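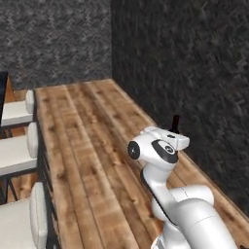 Counter side, stools on the left, arm over the planks. Sim render.

Print | E-mail
Shares: 9 | Comments: 2

Korkwood notebook, January, entry started 2:40 pm

Purpose of this entry is the equipment list for the Korkwood cell. Ravville wants a list they can approve line by line before we place anything with Lateck. The sim runs continue in parallel, and whatever they tell us about reach and grip goes in here next to the line it affects.

Arm. Lateck quote is for the arm, controller, teach unit and one cable set. No change to the arm line since the last entry. Vilho Koivisto asked whether a smaller arm would do the job. Answer depends on where the base goes. With the base on the right of the counter, against the wall, the elbow has to fold outward to work the near part of the planks, and the wall limits how far. A shorter arm folds tighter but loses the far end of the counter. Keeping the larger arm in the list until the reach plots are done for both. Lateck holds the quoted price to the end of the quarter.

Base and mounting. Open item. Three ways to do it:
- fixed pedestal bolted to floor
- plate on the counter itself
- wheeled base with locking feet

The counter plate is cheapest and I don't like it. Wood top, unknown thickness at the real site, no load data. Lech Śliwiński is going to ask for the construction drawings. If they don't exist we drill one inspection hole from underneath and measure. The pedestal needs a floor survey, and that is a separate line in the Ravville format (site works, not equipment). The wheeled base is the most expensive and the only one that lets us serve both the counter and the kitchen side with one arm. I have it in the list as the preferred option, with the pedestal as fallback. Need the footprint from Lateck before the aisle between counter and seating can be checked. The seating plan counts as fixed.

End effector. Parallel gripper from Ahuja, one unit plus spare fingers. Finger sets are $279 each. The allocation for gripper spares and tooling is $2,000 for the first year, and it has to cover fingers, pads, fasteners and the coupling plate. My draft is two finger sets now ($558) and the rest held back until we know the wear rate. Vilho would buy four sets at once ($1,116) on the grounds that the lead time is nine weeks and a broken finger stops everything. Both positions fit inside the allocation. Not settled. Ask Ahuja whether the two sets can be ordered with a standing price on the next two.

Finger geometry matters more than the number of sets. The object list for Korkwood has thin items and wide items on it, and the standard fingers are short and blocky. Thin upright things are no trouble in sim once the approach is straight. Bottles are the case to watch: with a low grip the fingers sit beside the lower part of the glass and the neck is left free, good for pouring clearance and bad for tipping moment when the wrist accelerates.
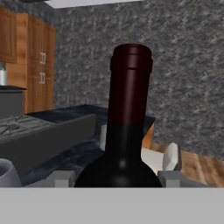

Can the pads be bought later, after the gripper?
Pads are a separate order code at Ahuja and bolt onto the standard fingers, so they can go on a later purchase order, subject to the same nine weeks.

Sim contact parameters for glass are still the defaults. I would not size pads from them. Lech has a friction rig that takes flat coupons; we should cut coupons from the candidate pad material and get a number for glass with water on it and glass without. Put the coupons under consumables. Small money, but it needs its own line or it will be missed, same as the fasteners were on the previous cell.

Run count. Plan is 250 sim episodes on each base position before the base line is frozen. Compute is already paid for and does not show up on this list. Log the wrist torque peaks per episode, not the averages. The Lateck controller trips on peaks.

Kitchen side. Work surface there is a different height in the model and the surface is dark and marbled, so base position again. Stove stays in the model as a keep-out volume. I have not budgeted any guarding for it. If the site people want the arm working near a live cooktop we need a temperature rating on the cable jacket, and the cable set in the Lateck quote has none stated. Asked Lateck by e-mail, 11:15 this morning. No reply yet.

Safety hardware. One scanner at floor level if the pedestal is chosen, two if the wheeled base is chosen. This is the main reason the wheeled option costs what it costs. Check whether the second scanner can be rented for the trial period; Ravville allows rental under operating costs, and that would move it off the capital list altogether.

Shipping. The Lateck quote excludes it. The Ahuja price includes it for orders placed together, another argument for Vilho's four sets. Insurance in transit is on us in both cases.

List as it stands, for Ravville:
1. Arm, controller, teach unit, cables — Lateck — quoted
2. Wheeled base — Lateck — awaiting footprint
3. Gripper — Ahuja — quoted
4. Finger sets, $279 each — Ahuja — quantity open (2 or 4)
5. Pads and coupons — Ahuja — hold
6. Floor scanners — supplier open
7. Coupling plate — make in house if the drawing arrives, otherwise Ahuja

Added 5:30 pm. Lech says in house is fine for the plate, aluminum stock is on the shelf, needs the bolt pattern from both sides. He wants the dowel holes reamed and will not accept a plate without dowels. Agreed. Time on the mill goes to the Korkwood job number.

Also from Lech: leave a free digital input on the wrist connector for a grip sensor, even if we don't buy the sensor this year. Costs nothing if specified now. Added to the questions for Lateck, together with the cable jacket and the base footprint.

Vilho to run the short-arm reach plots next. I take the quote comparison.

Print | E-mail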